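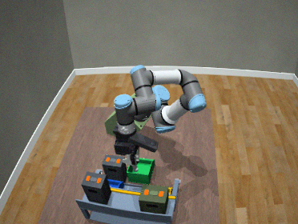
The sim cell, with the gripper over the green bin.

I spent most of March on the planner for the cart-unloading task. The arm has to reach down past the cases on the cart without clipping them, and our old setup treated every case as one padded box. That was safe and slow. With the padding on, the planner gave up on 20 of 74 start poses.

Jingyi Xiong suggested splitting the padding by link, so the forearm keeps a wide margin and the fingers get only 5 mm. It took an afternoon to write and much longer to tune. Now it fails on 7, all of them with the elbow folded close to the base.

I also moved the collision shapes out of the scene file and into Leka, our config tool – something I should have done last year. Changing a bin no longer means rebuilding the scene.

Next is the grasp timing, which still drifts when the physics step changes.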